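Intro to Animated Film, week 5 handout
S. Pearce
Room is Elmont 13 again, NOT the screening room. Bring last week's sheet.

Limited animation: doing less on purpose (and for money)

Full animation = new drawing for every frame or every second frame. Shooting "on twos" means each drawing is held for 2 frames, so 12 drawings a second at 24 fps. Limited animation holds longer, reuses more, moves only part of the figure. Mouth moves, head doesn't. Arm waves, body is a still cel underneath.

Terms you need for the quiz:
cel - clear sheet the character is painted on
held cel - one that stays put while others change over it
cycle - a run of drawings that loops (walks, rain, flags)
key / in-between - keys are the main poses, in-betweens fill the gaps
pan - background slides behind, or camera slides across it
smear - one stretched drawing that stands in for a fast move

Case for today: The Lamp at Fellby, student short from the Tapsell workshop. Saskia Pearce (yes, me, I was the one painting backgrounds). Budget on paper was 400 drawings. We used 600. Most of the overrun is the ferry sequence, which everybody wanted on twos and which nobody would let go of.

Watch for
- opening: one painting, slow pan left to right, wind on the soundtrack. No drawn movement at all until the gull.
- kitchen talk: grandmother is a held cel apart from eyes and hands. Count how long before you notice.
- stairs: same walk cycle as the harbor, flipped, recolored darker. The shadow is new.
- ferry: full animation, water included. Compare the weight of the rope here with the rope in the first shot.
- last shot: back to stillness. Hold runs up to 13 seconds depending which print you get.

Sound does a lot of the work. If a door is heard and the character's eyes shift, the audience fills in the door. Cheap, and it's good direction too. Try the kitchen part with the volume off and see how thin it gets. 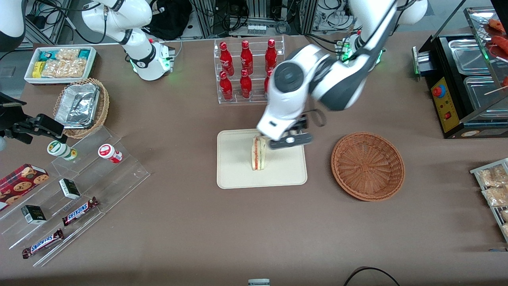 Timing next. A pause before a move reads as thought. A pause after reads as reaction. Same drawings, diffrent order of holds, different character. We'll do this in class with the Tostgate exposure sheets, so have a pencil, not a pen. You will be erasing.

Common mistake in last year's essays: "limited" used to mean "bad." Dont. Say what is held, what moves, and what that does to the shot.

For next time
Read the chapter on layout, skip the part on multiplane cameras (we get to that in week 7). Pick one shot from the short and write a page on it. One shot! Not the plot. Note start and end, what's on each cel level as far as you can tell, where the sound comes in. Typed, double spaced, in the Elmont box by 4 pm.

Screening list for week 6 goes up when I have the discs back.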